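Varnollow 遠隔ティーチングキット

こんにちは、Varnollow開発担当のブラボです。手元のリーダーを動かすと卓上のアームが同じように動いて、その動きをまるごと記録できるキットです。プログラムは書きません。最初の練習には、私はいつもファスナー付きの透明な書類袋をすすめています(文具店で買えますし、つぶしても惜しくない!)。
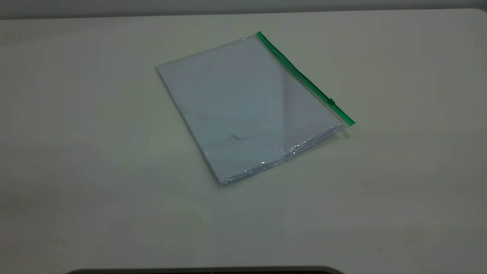 リーダーの重さは約400グラム。片手で持てるので、午前中ずっと操作していても私は平気でした。グリップの硬さは10段階で、薄いフィルム相手ならまず3あたりからどうぞ。記録の開始と停止は足元のペダルなので、両手とも空きます。
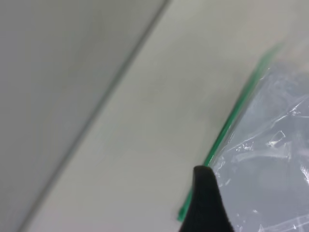

手首カメラの映像。緑のファスナーと黒い指先

袋ものは正直むずかしいです。フィルムはすぐしわになるし、光るし、指が数ミリずれただけでつまめません。だから手首と固定の2視点を同時に残す仕様にしました。私が火曜に録ったぶんは194本、そのうち使えると思ったのは半分くらいかな。失敗した回も消さずにタグを付けておけます。 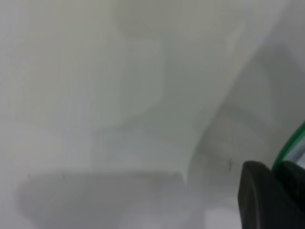

Hashini Pathiranaさんからは、ファスナーの端に寄るときリーダーの動きを半分に縮める設定がほしい、いまの等倍だと行きすぎてしまう、という声をいただきました。これ、次の更新で入ります! ペダル長押しで切り替わる予定です。

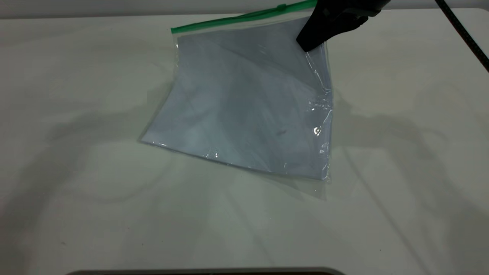 固定カメラ側。袋の右上の角にグリッパー

セット内容はリーダー、ペダル、カメラ2台、記録ソフトPenimard。アーム本体は別売です。交換用の指先は品番424、左右1組でお届けします。貸出機もあるので、迷ったらお問い合わせフォームからブラボ宛てにどうぞ。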